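Progress report: Safer Inboxes for Small Organizations
Second reporting period, ending in September
Prepared by Mitiku Negussie, project lead, for the Goltanon Fund

Dear friends at Goltanon,

Thank you for your patience with this one. I had hoped to send it before the summer holidays, and then two of our largest partners asked to move their training dates, and it seemed silly to write you a report with a big hole in the middle of it. The hole is mostly filled now, so let me tell you where we are.

As you'll remember, the grant pays for us to help small nonprofits, clinics and housing groups in and near Erberg get better at spotting fake invoices and stolen mailboxes. These are places with a handful of office computers and one person who "does the IT" on top of another full job. When we began, most of them had shared passwords, no second login step, and a bookkeeper who would change a supplier's bank details if the email asking for it looked friendly enough. I say this with affection, having been that bookkeeper myself once, many years ago.

Since the last report we have finished the first visit at all 13 partner organizations. The first visit takes most of a day. We sit with whoever handles payments, we look at how mail is set up, and we turn on two-step login for everyone we can catch in the building. Between them the partners have 300 mail accounts that we know of (there were more, but a good number belonged to people who had left, and closing those was some of the most useful work we did all spring). At the time of writing, 212 of the accounts have two-step login switched on. The rest are mainly at Gruvden Housing, where staff share phones between shifts and a code sent to a phone is no use to the person at the desk. We have ordered small hardware keys for them and expect to hand these out next month.

I want to spend a little time on Gruvden, as you asked about it on our last call. Their trouble began before we met them, with a forwarding rule that somebody had planted in the finance mailbox. Every message with the word "invoice" in it was copied to an outside address. Nothing was paid to the wrong account, thank goodness, but it took us two afternoons to be comfortable that there were no other rules hiding in other mailboxes. We found one more, in an old account used for the newsletter. Both are gone, automatic forwarding to outside addresses is now blocked, and their director has asked us to come back and talk to the board about it.

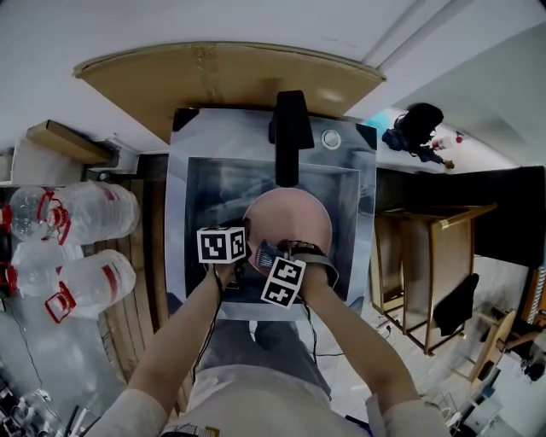 The training sessions have been the happiest part of the work, and also the part that has changed the most from the plan. We wrote in the proposal that each partner would get one long session with slides. We tried that twice and people were very kind about it, but you could see them drifting off somewhere past the first hour. So we now run three short ones, usually at lunch, with real emails printed on paper and passed around the table. People argue over them! One group spent fifteen minutes on a single parking notice, which was genuine. To date 83 staff members have been through all three sessions, and quite a few more have done one or two. The Thursday group at the Ma clinic has asked if they can keep meeting without us, and of course we said yes and left them the folder.

We also send practice phishing messages, with the agreement of each partner and never with anyone's name attached to the results. In the first round almost a third of the people who got the message clicked on the link. We're in the middle of the second round and I'd like to wait for all of it before giving you a number, though the early replies from the clinic are encouraging. What pleases me more is the reporting. In the first round hardly anyone told a colleague they'd seen something odd. Now the shared "is this real?" mailbox gets messages every working day, and many of them are about actual scams that have nothing to do with us.

Some things have not gone as well. The one-page guide for paying new suppliers is late. We have a draft, but two partners have auditors who want different wording on who may approve a change of bank details, and I would like us to end up with one page that everybody can use. The translated version depends on that and is late as well. I also underestimated how much time we would spend on old equipment. One partner had a front-desk computer so far behind on updates that we could not safely leave it on the network, and helping them find a replacement ate up nearly a week that was meant for training.

On the money side, we are a little under budget for travel and a little over for equipment, mostly on account of the hardware keys. With your agreement we would like to move the unspent travel money across to cover them. The full table is in the attached spreadsheet, and staff costs are as planned.

For the next period we intend to:
finish two-step login at Gruvden and at the two smaller partners still waiting
complete the second practice round and share the results with each director
settle the supplier payment page and get it translated
begin the second visits, starting with the Ma clinic
run a short tabletop exercise on a stolen mailbox, which several partners have asked for

There is one question I would love your thoughts on before we meet. Three organizations outside the original group have heard about the lunches and asked to join. We could take them into the training without much extra cost, but we couldn't offer them the full visits without stretching our two field people thinner than I'd like. If you're comfortable with a training-only arrangement, we can start them after the holidays.

With warm thanks, as always, for your support and for the very thoughtful notes on the last report,

Mitiku Negussie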